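Opinion | Automation at Work

We use cookies to remember your settings and to count visits. By continuing to read you accept this. Manage preferences.

Pay the Demonstrators Like They Know Something

I spent most of last winter teaching robots to handle soft goods, and before that I spent nine years packing and checking them for a living. The second job got me the first. I want to argue that the second job should also have set my pay, and that the people who run these projects are getting worse data than they could because they hire for the wrong thing.

The work goes like this. At Plolton, where I was on contract, there were two ways to show a robot a task. One was remote control. You sat at a desk with a pair of leader arms and moved them, and the robot arms across the room copied you. The other was done by hand. You held a gripper with a camera on it, closed the jaws with your fingers, and did the job yourself at a table. Later the recordings were used to train a policy, and the policy was run on a real arm to see what it had picked up.

Both kinds of work are called data collection. The ad I answered asked for "good hand-eye coordination, reliable attendance, comfort with repetitive tasks." It didn't ask whether I had ever folded a shirt for sale or hung a bag on a rack. Most of the people hired along with me had not. They were bright and they showed up on time, and I liked nearly all of them. Several were gamers, and they were better than me at the leader arms within a morning.

They were not better at bags.

The project I was on needed 2,000 usable demonstrations of bag handling: pick up, open, stand up, hang, take down, fold flat. We recorded 2,692 and kept 2,245. The rest were thrown out in review, some for camera faults, and the larger share because the person had lost the bag halfway and recovered it in some way that nobody wanted a robot to copy. 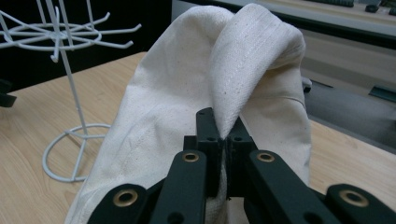
Cloth is the reason I think experience matters more here than the hiring ads admit. A box has a shape and keeps it. You can be clumsy with a box and the recording will still be useful. A bag has a different shape every time you touch it, and where you pinch it decides what the rest of it does. Take a canvas tote with the jaws closed low on the body. The strip between the fingers bunches into a tight little column, the sides bulge, and up top a corner folds over and hangs down toward the gripper. A person who has handled a lot of bags looks at that flap and sees the next move, or sees that there isn't a good one and the pinch should be let go. A person who hasn't will usually pull.

Pulling often gets the job done, which is the trouble. The bag ends up on the hook or folded on the table, the episode is marked a success, and it goes in the training set with everything else. The policy then learns that when a corner falls over, you pull. I watched an arm do this over and over in a test session, with a tug I recognized. It was the tug of a particular coworker. He had recorded more episodes than anyone else that month, and he had been praised for it.

I brought this up with Povilas Lepik, who ran the collection floor. He was fair about it. He said that the success label was the only one they had time to apply, that a reviewer gets a few seconds per clip, and that with enough demonstrations the odd habits would wash out. I have heard that last point from several people since, some of them with more schooling in the subject than I will ever have. It may be true when everyone's bad habits are different. On our floor they weren't. New people learned from the person at the next table, and the person at the next table was new too. By the end of the second week we had a house style, and the house style was to pull.

There is a serious argument on the other side and I don't want to skip it. Sota Shibata, an engineer I worked with and still talk to, thinks that experts make poor teachers for robots. An expert is fast. An expert uses tricks that depend on feeling the cloth slip through the fingers, and a two-finger gripper has no such feeling, or very little. An expert also varies the method without noticing. If you want a policy that works, he says, you want slow and plain demonstrations, all done the same way, and a beginner following a script gives you that more cheaply.

He is right about the speed. My first day of recordings was mostly useless. I was regrasping on the fly, sliding along a seam to find the corner, doing things I had done for years with ten fingers and trying to do them with two hard ones. It took me about a week to slow down and drop the tricks that the tool couldn't do.

But I could drop them and still have something left over. I knew where to start. I knew that a bag with a stitched seam will fold along the seam if you let it, and that if you grab across the seam it will fight you. I knew what a bad start looked like before it turned into a bad finish. None of that depends on having ten fingers. It can be written into a script, too, if somebody who knows it is in the room when the script gets written. At Plolton the script was written by a person who had, by his own account, never worked with fabric. It told us to grasp "near the bottom center" for one whole set of episodes. I think he chose that because it was easy to say.

Haruna Hirano did alterations for a living before she joined the project. She and I asked if we could rewrite the steps for the folding task. We were told yes, on our own time. We did it over two lunches. The change was small: one different first grasp, and a rule that if the cloth folded over on itself you let go and began again, and kept the letting go in the recording. That last part met the most resistance. Reviewers had been cutting any episode with a release in the middle, on the theory that it was a mistake. We thought it was the most useful thing we had to show. An arm that has only ever seen clean runs has no idea what to do on a messy one.

The folding task went through review with fewer rejections after that. I don't have the exact split and won't pretend to. I also can't prove that our steps were the cause, as people had been getting more practice all along. What I can say is that the new steps were kept, and that the next team was handed them without our names on them.

The difference between the two methods matters here as well. With the leader arms, skill at the controls covers up a lot. Somebody who is very good at driving the arms can get out of nearly any mess, and somebody who knows cloth but is slow on the controls looks like a bad worker. With the hand-held gripper it goes the other way. The controls take an hour to learn, and what shows after that is whether you know the job. If a company is moving toward hand-held collection, and a lot of them seem to be, then the pool of people who could do it well gets much larger. It takes in stockroom workers, laundry workers, seamstresses and hotel housekeepers. I haven't seen the ads change to match.

I haven't seen the pay change either. We were paid by the hour with a bonus for episode count. A count bonus tells people to finish, and the fastest way to finish with a bag is to pull. Zuleica Fagundes, who sat two tables from me and had 7 years in hotel linens, never once made the bonus. Her recordings were the ones the engineers played for visitors.

So here is what I'd ask for. Hire some of your demonstrators from the trade that the task comes from, and say so in the ad. Pay them what that knowledge is worth, at least what a shift lead would get. Have them in the room when the steps are written, on the clock. Drop the bonus for count, or tie it to what is still in the set after a second look by someone who knows the work. Keep the releases and the fresh starts in.

People ask me whether I feel bad about teaching a machine to do my old job. I have mixed feelings and they shift from day to day. My old job was hard on the wrists and I don't miss the hours. I do mind the idea that what I knew could be taken down at an entry-level rate by a company that listed it as "comfort with repetitive tasks." If it's worth recording, it's worth a proper wage while you record it.

My contract ended in January. Plolton has asked me back for a set on pillowcases, at the same rate and with the same bonus. I sent them the list above and I am waiting to hear.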